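Preguntas frecuentes sobre encimeras de mármol (las que me hacéis siempre)

Llevo unos cuantos años contestando correos sobre el mármol de cocina y ya me repito más que el ajo, así que lo he juntado todo en una página. Soy Rhea Baluyot, vivo con una encimera de mármol marrón desde que reformamos el piso y la he maltratado bastante, o sea que hablo con conocimiento de causa. Última revisión: 1 de diciembre de 2025.

¿De verdad se mancha tanto como dicen?

Depende de lo que cocines y de lo despistada que seas. El café y el vino tinto, si los recoges enseguida, no me han dejado ni rastro. El aceite es otra historia: se mete en el poro y te deja una sombra oscura que tarda semanas en irse, si se va. Yo tengo una junto a los fogones y ya le he cogido hasta cariño.

¿Y el limón?

¡Ay, el limón! Eso no es una mancha, es un mordisco. El ácido se come el pulido y queda un cerco mate que se ve a contraluz. Lo mismo el vinagre, el tomate y muchos antical de baño. Corta los cítricos siempre sobre tabla y, si cae una gota, paño húmedo y ya.

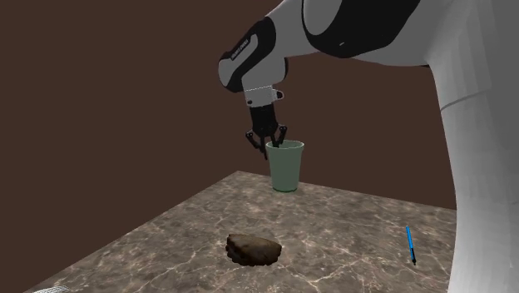
¿Cada cuánto hay que sellarla?

Yo lo hago una vez al año, en febrero, que es cuando menos gente viene a casa y puedo dejar la cocina patas arriba. Si no sabes si te toca, echa unas gotas de agua y espera 15 minutos. Si la piedra se oscurece debajo, saca el sellador. Si la gota sigue ahí tan redondita, déjalo para más adelante (y seca el agua, claro).

¿Qué sellador usas?

Uno de impregnación que se llama Rolevico. Antes compraba el Porkar, que va bien pero huele a taller mecánico durante dos días, y con las ventanas cerradas en invierno aquello era insufrible. Con cualquiera de los dos: capa fina, trapo que no suelte pelusa y a retirar el sobrante antes de que seque. La primera vez no lo retiré y me quedó una película pegajosa que me costó una tarde entera y media bronca en casa.

¿Cuánto cuesta poner mármol?

Buf, varía muchísimo según la piedra, el grosor y los huecos que haya que cortar. A mí me salió por unos 2000 euros, con el hueco del fregadero y la instalación incluidos, en una marmolería que se llama Lacson. Pedí 3 presupuestos y el más barato no incluía el canto pulido, así que mira bien la letra pequeña. El transporte también: a veces va aparte y te enteras el último día. 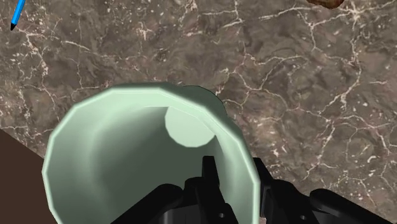 ¿Mejor claro u oscuro?

Cuestión de gustos, pero en uno marrón con bastante veta las migas y los cercos se disimulan una barbaridad. Mi hermana lo puso blanco y pulido y se pasa el día con la bayeta en la mano. Eso sí, id a ver la tabla entera al almacén antes de decidir, porque la muestra de diez centímetros no te enseña nada de cómo corre la veta. La mía mide 154 centímetros de largo y tuve que elegir qué trozo quería, que casi me da algo.

¿Pulido o apomazado?

El apomazado (mate, vamos) disimula mejor los mordiscos del ácido, aunque bebe un poco más. El pulido es precioso el primer mes. Si volviera a empezar, mate sin dudarlo.

¿Puedo poner vasos directamente encima?

Con agua, sí, sin dramas. Con zumo o refresco, yo pongo posavasos. Y con los niños, vasos de plástico: el mármol es duro, pero un golpe seco en el canto puede saltar una esquirla, y el cristal que cae sobre piedra tiene muy poco futuro.
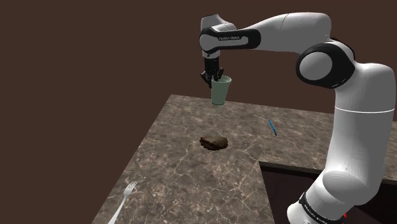
Vaso verde pálido, de plástico.

¿Con qué la limpias a diario?

Agua tibia, una gota de jabón neutro y a secar con un paño de microfibra. Nada de estropajo verde ni de polvos. Hay un limpiador específico, el Nuvberg, que me regalaron y que deja buen olor, pero no noto gran diferencia con el jabón de toda la vida.

Tengo una mancha de aceite vieja, ¿hay solución?

Prueba con una cataplasma de bicarbonato y agua, espesa como pasta de dientes. La tapas con film, la dejas toda la noche y la quitas sin rascar. A veces hay que repetir. Si después de varios intentos sigue igual, llama a un marmolista para que te la mire antes de ponerte a lijar por tu cuenta.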